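Laundry by Committee of Two Grippers: Working Rules for a Shared Robot Cell
Student project report, Zemville
2022-09-07

1. Why we wrote rules

The assignment was to teach a two-gripper setup to handle clothing. The unofficial assignment was to stop four students from doing it in four different ways. Our first batch, named Banach, had 29 recordings we had to throw out because no two of us agreed on what "start" meant.

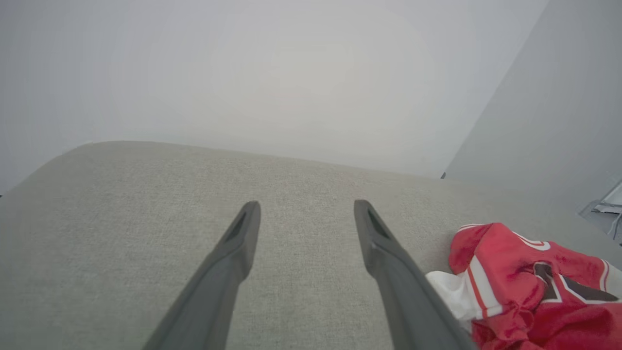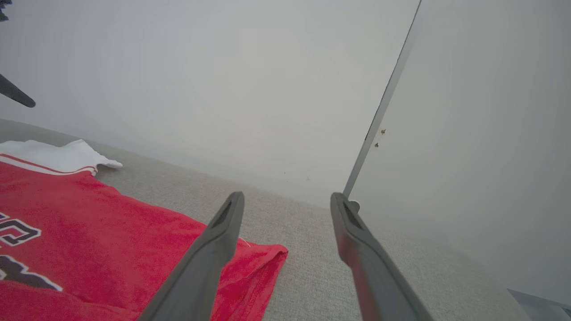
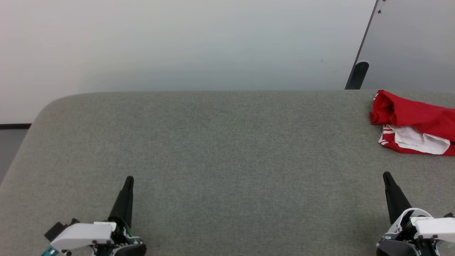
Views from the garment task, all with red clothing on a gray surface.

2. The rules, second version

2.1 A recording starts with the grippers open and the arms still. "Nearly still" was in version one and caused a long argument.

2.2 Hands stay out of the reach area while the arms are powered. If you need to fix a sleeve, hit stop, say "stopped" out loud, then fix the sleeve. Anatole Caron proposed the saying-it-out-loud part and was also the first to forget it.

2.3 Wrist views get checked before every batch. A smudge costs a minute to wipe off and an afternoon to discover later.

2.4 Failed grasps are kept and labeled as failed. Deleting them makes the numbers prettier — we know, we tried it with Delaunay.

2.5 One operator per shift, 2 hours at most. After that people get creative.

3. Did it help?

The third batch, Granberg, came to 1,360 recordings. Labels matched between reviewers far more often, though we changed reviewers halfway through and can't give the rules all the credit. Rule 2.5 was broken every week, usually by whoever had written this section's draft.

4. Still open

We have no rule for what counts as a fold. The current text says "use judgment," and we plan to replace it by December.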